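Evaluation of the Lerelia Hand-Held Gripper Kit
Final Project Report, submitted 2018-01-27
Authors: Asnakech Seyoum, Junpei Minami
Advisor: Henrike Wunderlich

2. Purpose

The project reviewed the Lerelia kit, sold by Stalum, as a teaching tool for the introductory automation course. The kit is priced at 2260 dollars with a one-year service plan. The comparison kit from Engelhardt costs 2736 dollars and includes no service plan.

3. Procedure

Each author completed 20 trials, for a total of 40. In each trial the operator picked up a small object, carried it to a second table and released it. Drops and failed grips were entered in the log in Appendix B.

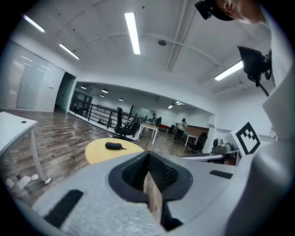 Before each set of trials, the finger pads were wiped clean and the marker readings were checked against the supplier's manual. The manual was clear on setup but gave little guidance on pad wear.

4. Recommendation

The authors recommend purchase of one kit for the May term, provided that Stalum confirms the price of replacement pads in writing.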